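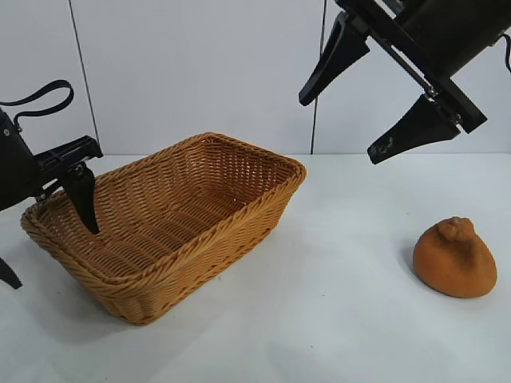 illey-cakes

A big pile of home cake recipes, typed up from index cards, one row per card. There are 847 of them in this release. I started because I wanted one specific coffee cake with a sour cream layer in the middle, and I kept going because I have no self-control around other people's handwriting.

If you bake, open cakes.csv in any spreadsheet and go wild. If you write code, there's a JSON version of the same thing (cakes.json) and you can skip straight to the fields.

What's in the folder

cakes.csv: the recipes, one per row
cakes.json: same rows, but the ingredients are a proper list
pans.csv: pan names as people wrote them, matched to sizes
stains.txt: cards I couldn't finish reading, with the gaps marked
CHANGES: what I fixed and when I noticed it was broken

Where the cards came from

Most of them came out of recipe boxes in Illey, where I grew up and where people will hand you a shoebox of cards if you stand still long enough. The second batch came from Tillman, one valley over, and you can tell right away, because Tillman cards measure shortening by the stick and Illey cards say "butter the size of an egg." (I love this. I also hate this. More on eggs further down!)

Every family that lent me a box said yes to the recipes being shared. Last names have been dropped. First names stay only when they're part of the title, so you do get "Aunt Dot's Never Fail" and you do get "Aunt Dot's Never Fail (Corrected)", which I've kept as two rows with a link between them.
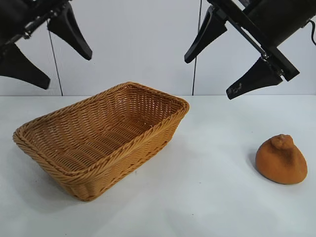
The fields

id: a number, no meaning, please don't sort by it and draw conclusions
title: exactly as written, misspellings included
kind: layer, sheet, loaf, bundt, coffee, upside-down, or other
ingredients: amount, unit, item, and whatever the person scribbled next to it
oven_f: degrees Fahrenheit, or blank
oven_words: "moderate", "slow", "hot but not too hot"
minutes: baking time, or blank
pan: as written, so check it against pans.csv
method: the steps, with line breaks where the card had them
notes: margins, backs of cards, arguments between two kinds of ink
source: illey or tillman

A blank means the card didn't say. I never filled in an oven temperature from my own experience, even when it was killing me. Plenty of these cards are an ingredient list and the word "bake", and if you want to guess at the rest you should get to do your own guessing.

Units, or the egg problem

I left the original wording alone in amount and unit, then added a column called grams_guess. Please read the second word in that name. A "teacup" is one thing in one kitchen and something else next door. For butter the size of an egg I used 2 ounces and stuck with it throughout, and anyone who would like a different egg can change a single line in units.cfg.

Flour was the real fight. I weighed mine spooned and leveled, because that's how I bake, but a lot of these cards predate anybody worrying about it and some call for sifting three times before you even measure. Sifted flour has its own line in the config now. It didn't in the first release, and those loaf cakes came out like roof tiles.

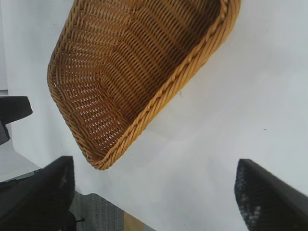 Maiara Barbosa wrote in to say that I had the sifting thing half right. On the older cards, "2 cups flour, sifted" and "2 cups sifted flour" got treated as the same thing by my script, and she had baked the same lemon loaf both ways to prove they shouldn't be. The one measured before sifting was stiff enough to stand a spoon in. She also thinks I should stop calling it a loaf cake if it has yeast in it, and I am still sulking about that one.

So, those two phrasings are now kept apart. Thank you, Maiara! The yeast cakes are staying put for the time being.

Loading it

There's a little reader called Buvis that I wrote to save myself from retyping the same searches. You don't need it. It works like this:

buvis find --kind coffee --has "sour cream"
buvis show 30
buvis scale 30 --pan 9x9

The scale command only does arithmetic on the ingredients. It has no clue about baking time, so start poking at the middle with a toothpick earlier than you think you should.

Things that are wrong with it

Nineteen cards have a title and nothing I'd call a recipe. They're in there anyway with kind set to other, so filter them out if you're counting anything.

Chocolate is a mess. "1 square" usually means one ounce, except on the Tillman cards copied from a newer box, where it could easily mean less. I've marked those rows with a question mark in notes.

The alis tag, which you'll see on a bunch of the spice cakes, marks cards from the Alis church supper set. Those were all copied out by one person from other people's recipes, so expect the same phrases over and over. If you're looking at how people word things, drop them or you'll think the whole county said "beat until you are tired."

Rosângela Fontes went through the frosting rows on a Wednesday night and found a seven-minute frosting listed at seventy. Fixed. If you made it before August, I'm so sorry about your arm. 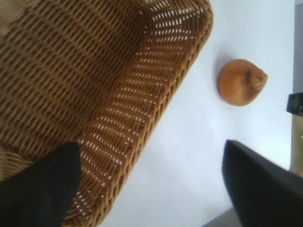

Can I use these recipes on my own site or in a cookbook?
Go ahead, as long as you credit illey-cakes and keep the original titles with them. If you change a recipe, say that you changed it.

Sending fixes

Open an issue with the id and what you think the card says. If you baked it, tell me how it went, what pan you used, and whether your oven runs hot. Reports of failed cakes are very welcome, and they go in the notes column with your first name unless you'd like to stay out of it.

The coffee cake is row 212, by the way. Use the full cup of walnuts.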